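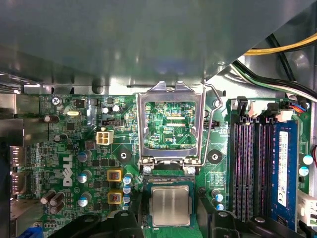 Dorkamen refurbishment cell: progress report for August
Prepared for Bunmont by Hòa Cù, cell lead

Summary

A very good month, and I'm glad to be able to write that after the July report. The processor station is running again after the finger change, the new calibration routine is in daily use, and the cell handled 1402 boards between the restart and the day I closed the figures. We are still behind on the memory station, and there is one spending request at the end.

Where we were

When I last wrote, the arm was spending more time parked than working. The old gripper fingers had worn on the inside faces and the grip was no longer even from left to right. You could see it in the way a chip sat when it was lifted: one corner a touch low, which is no trouble at all over a tray and a great deal of trouble over an open socket. We had been making up for it with small corrections in the program, and by the end there were so many of them that changing one upset two others. I stopped the station and we went back to the beginning.

What we did to the gripper

The new fingers came from Simard. They are stiffer than the old pair and a little narrower at the tip, and they took most of an afternoon to fit. Getting them level was the slow part. The left one went on first time, but the right one needed its mounting face cleaned back before it would sit flat, and I now suspect that a film of old thread lock had been tilting that side for months. We have added the cleaning step to the maintenance sheet, with a photo of how the face should look.

The jaw force is set lower than before. A processor should be held by the edges of its substrate, firmly enough that it can't turn and gently enough that nothing flexes. We tested with scrap chips until we had a setting that held through a full-speed move and a hard stop, then took it down slightly and tested again. The scrap chips have earned a place in the drawer and will be used after every finger change from now on.

Calibration

I am most pleased with this part. The wrist camera used to be calibrated against a printed card on the bench, which told us where the card was and very little about where a socket would be once a whole computer case was in the fixture. Cases vary. The metal bends a bit over the years, the boards shift under their screws, and the fixture holds the outside of the case while the work happens inside it.

The new routine looks at the board itself. It finds the mounting holes by the socket, works out how the board is lying, and only then goes looking for the socket. The whole check takes 60 seconds at the start of a batch, and there is a much shorter version for each unit after that. The Votano software needed one change to allow it — their support people were quick and patient with us, and sent a fix within the week.

Lighting came into it as well. The raised load plate throws bright reflections back at the camera, and a bare metal heat spreader does the same, so the program was sometimes taking the edge of a reflection for the edge of a chip. We moved the lamp round to the side, put a diffuser on it and locked the exposure. I wish we had done it in spring.

How the station runs now

An operator opens the case, clears any cable that has fallen across the socket, lifts the retention lever and stands the load plate up. The arm does the chip. It comes in low over the memory side, pauses above the board for the camera check, and places or removes the processor straight up and down with no sideways movement until it is well clear. The operator closes the plate. We looked at having the arm do the lever too and have left it alone for this year.

The approach path was redrawn to keep the fingers away from the tall capacitors near the socket and the latches on the memory slots. Desktop boards with four memory slots are the tightest of the types we see, particularly with a module still fitted, and those now have their own path.

Problems

We had 4 stoppages after the restart. Two were loose power cables that sprang back into the arm's way after the operator had let go, and we now use a soft clip to hold the bundle against the case. One was a tired vacuum hose at the tray, nothing to do with the gripper. The last was my own doing: I loaded the July program by mistake, and the camera check refused to go on. Annoying at the time, but it was lovely to see the check do its job.

The memory station is late. Its fingers are the old type and show the same wear, and I would like to treat it the same way.

Request

One more pair of Simard fingers for the memory station and one spare pair for the shelf. The fitting can be done by our own staff in a quiet afternoon. If Bunmont agrees, I will place the order straight away and report on the fitting next month, along with the first figures from the memory station.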